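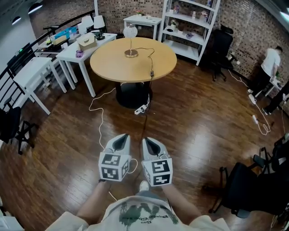

Globe lamp on the round table, cord over the front edge.

May, 4:15 pm

Okay, so the lamp corner is finally starting to look like something! I've put the frosted globe on the round table with the black pedestal, and I like it there a lot more than I expected (Theda wanted it over on the white tables, but it would just be one more white thing on a white thing). The brass base picks up the brown of the floor nicely.

My one gripe is the cord. It's black, it runs right across that pale wood and then hangs down the front with the switch dangling, and it's all I see when I walk in. Try taking it off the back tomorrow, or ask Hildegard if the Stedholm order can come with a lighter cord. She has the catalog, I think it's item 632.

White tables: the lamp with the black base can stay by the tissue box for now. The blue bin on the back counter needs a home, and so does the beige box. Plants by the brick wall are fine where they are, please don't move them again!!

Power strip is still on the floor under the round table. I want it fixed to the pedestal before the Clellham people come, and the white cable taped down along the floor, I've got 44 feet of tape left so that's plenty.

Still to do: bulbs. Theda says the 400 lumen ones are too dim for the globe. I say wait until it's dark out and then look.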